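Workshop > Notebooks > Civetti van > Charging and heater

Search the notebook Search

Civetti van, charge port and first proper AC charge

Long one today, and a good one. She charges! From a normal wall box, through the original fuel filler opening, with the flap shut against the cable the way Ott said it never would. Notes below while I still remember which wire went where, plus the heater, plus the mess I made of the coolant.

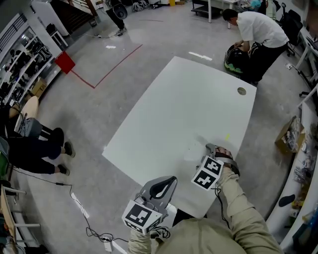
Last changed: Saturday, July 23, 2022

Where we left off: pack in and bolted down, contactors clicking on command, motor spinning the wheels on stands. The Hinojosa motor is still a joy, no change there. Charging had only ever been done on the bench, one module at a time, with somebody sitting next to it. So the job was onboard charger, inlet, the wiring between them, and getting the Plirarex battery manager to agree that all of it exists.

Charge inlet

The Type 2 inlet sits behind the old filler flap on the nearside rear wing. The hole in the inner skin was a bit small for the flange and I really did not want to cut the outer panel, so Dace made a recessed cup out of steel sheet that bolts to the inner skin and holds the inlet tilted slightly down. It is a lovely bit of work. Folded, welded, ground back, and it dropped in first time with the holes lined up. I had set aside the whole morning for filing and swearing and had a second coffee instead.

The drain is at the lowest point of the cup and goes to a length of hose that comes out behind the bumper bracket. Poured a jug of water straight in with the inlet unplugged from everything and it all came out of the hose. None in the wing. Do it again once the seal is glued, because at the moment the seal is only pushed on.

Flap: the spring is the original and it wants to close hard on the plug. Birutė H. suggested bending the stop tab out a touch and that was enough. It now rests on the cable without pinching it. Looks as if the factory meant it, which makes me absurdly happy.

Locking pin actuator is fitted but not wired. Leave it. We can charge without the lock for testing indoors, but it has to work before she goes anywhere public, or anyone walking past can pull the plug.

Charger and cable run

Charger is on the shelf over the rear axle, fins facing the gap so the air can get through. The first bracket buzzed like a wasp in a tin when the pump was running. Rubber mounts from the old exhaust hangers cured it completely. Keep the other pair, they might do for the heater pump.

The orange cable runs from the charger along the inside of the left chassis rail, clipped the whole way, then up through the floor with a gland. I moved it away from the handbrake cable, as it was rubbing when the lever was pulled right up. Birutė Luik spotted that from underneath while I was admiring the top side. There's now a P-clip on the crossmember and a clear finger of space in all lever positions. Please check again when the suspension is loaded, the van is still up on stands.

Low-voltage side: proximity and pilot wires are twisted together and kept on the opposite side from the orange stuff. Label sleeves are on both ends. Whoever labelled the pump wires with masking tape, it was me, I know, I have redone them.

Waking it up

Plugged in, nothing. Green light on the wall box, no click in the van. Half an hour of looking at the inlet, which was fine. Then the charger enable wire, which was also fine. The Plirarex was holding everything off with an "interlock open" message that I had been reading as left over from last week. It was not left over. The service plug was in, but the little interlock connector beside it wasn't pushed home, and you can't see it with the seat base fitted. A click you can feel with your thumb, and off she went.

Lesson for the build sheet: clear the stored messages BEFORE starting, then believe whatever comes back.

Started the charge at low current and stood there like new parents. All the cell groups came up together very nicely. We stopped at 53 per cent on purpose, partly so the pack isn't sitting full while we work near it, partly because we wanted lunch. Nothing in the junction box felt more than faintly warm to the back of the hand (isolated and proved dead first, obviously). Charger fan only came on towards the end and it is quieter than I feared.

Things I want to look at:

- group 4 sits a hair above the others at rest. Could be the sense wire crimp. Līga thinks it's the cell itself. Swap the sense lead first, it's the cheap answer
- the dash gauge. The old fuel gauge is being driven by the converter board and reads just over the half mark, so close to right that I laughed out loud
- charge current drops for a second whenever the DC converter wakes. Harmless I think, but ask the Hinojosa people whether their box is asking for something at that moment

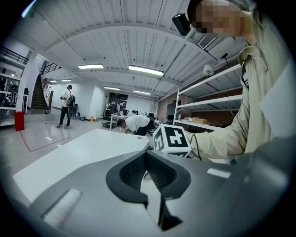
Gripper, table and marker cube

Heater and coolant

The heater now lives where the old one was, in the original case with the original flaps and that fantastic chunky lever. The electric element heats water and the water goes through the old matrix, so the cab controls all still do what the lettering on them says. I was prepared to give up and use an air heater, but Birutė H. flushed the matrix until it ran clear and it held pressure. So glad we didn't bin it.

Now the mess. I filled the loop from the header tank with the bleed screw shut, got an airlock at the high point behind the dash, decided to crack the hose to let the air out, and let quite a lot else out too. Floor mats are on the line outside. Proper order, written down so I don't repeat it:

Bleed screw open. Lever to full hot. Fill slowly until it dribbles at the screw without spitting. Close, run the pump, stop, open again, top up. Two goes did it. Cab blowing warm air in a few minutes, in July, with the doors open, and we all took turns putting our hands over the vent as if it was January.

Heater pump hum is noticeable with the motor off. That's the trouble with a silent van, you hear every little thing that the old engine used to cover. Try the spare exhaust rubbers.

Weight

Līga Dzene brought the corner scales back, so we dropped her down for a quick go before putting her up again. With the pack where it is, the balance front to rear is within a whisker of what the original handbook gives, and left to right is better than I expected. The nearside rear is a little heavy, 20 kg or so over its neighbour, and that will be the charger plus Dace's cup plus the cable all living on the same side. The tool locker can go on the other side. Easy.

Ride height at the back is up a bit compared with the old photos. Ott Ots says wait until the interior is back in and somebody is sitting in it before touching the springs. Sensible. I was already looking at spring catalogues.

Bits still to do before the Sasville run

Ott has spoken to the man with the track up at Sasville and we can have the lower loop for an afternoon when we're ready. No date yet and I'd like to keep it that way until the brakes are finished. List as it stands:

Lock actuator wiring and test.
Glue inlet seal, repeat the jug test.
Vacuum pump for the servo: bracket is made, pump isn't on it. The switch is in the grey drawer.
Reverse light. It should come on with the selector and at the moment it comes on with the wipers.
Sense lead on the fourth group.
Inertia switch mounted solidly. Cable-tied is not mounted.
Torque-mark every high-voltage joint with the yellow pen, 2 people, one doing and one checking.
Sound! We need some kind of low-speed noise for people on foot. Birutė Luik wants to record the old engine from her uncle's Civetti. I think that's a brilliant idea and also slightly mad.

Parts to order: gland for the front bulkhead, one size up from the last one. More orange conduit. Hose clips, the smooth-band sort, as the cheap ones have chewed the new heater hose. Coolant, for reasons given.

The van is plugged out, service plug removed and in the key safe, bonnet left on the catch. Tail lamps are boxed up under the bench with their screws in a bag, don't lose the bag, those screws are a daft thread and we've got no spares.

Next session starts with the brake servo. Dace has the afternoon and will bring the flaring tool.

3 comments | Shared 2 times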